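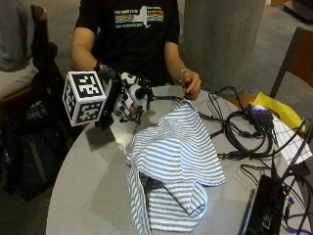 Striped cloth, crumpled on the table

Thread: Best way to fold thin striped towels so the lines match?

flatville_ann
January 14, 2020
I have a stack of thin towels patterned like the cloth in the photo, white with narrow gray-blue stripes. They never come out square. I start from a top corner and by the second fold the stripes are running off at an angle. I have 4 of them on an open shelf in the kitchen, so the crooked ones show. What do you all do?

Annapurna Thampi

chowdary_k
Clear the table first. You have a laptop, a folder and a pile of cable on the right side there. A towel needs room to lie flat on all sides. On a round table you also have no straight edge to line up with, so I would move to a counter.

pressedflat
Disagree about the counter. The stripes are the straight edge. Pick one stripe near the middle and fold along it. I have done it on my lap.

chowdary_k
That only works if the stripes are printed straight with the weave. On cheap towels they aren't. I had a set where the stripe drifted an inch from one side to the other. Fold by the hems and ignore the pattern.

uvosholm
One corner is the problem. Take 2 corners, hold the towel up by the short side, give it a shake and let it hang. Then lay it down from the bottom up. If you pull from a single corner it stretches on the bias and stays that way until you wash it again.

Are these 100 percent cotton? Linen behaves differently.

flatville_ann
The label says cotton. I tried the 2 corner way just now and it is better. The last fold still slips.

pressedflat
Iron them.

uvosholm
I am not ironing kitchen towels and I doubt she wants to either. Smooth each fold with your forearm before you make the next one. Thirds the long way, then in half.

pressedflat
It takes a minute per towel. I do it while the radio is on.

chowdary_k
Thirds is too thick for a shallow shelf. Mine are in quarters. How deep is the shelf, Annapurna?

flatville_ann
Nine inches. I'll try quarters tonight and post how they fit.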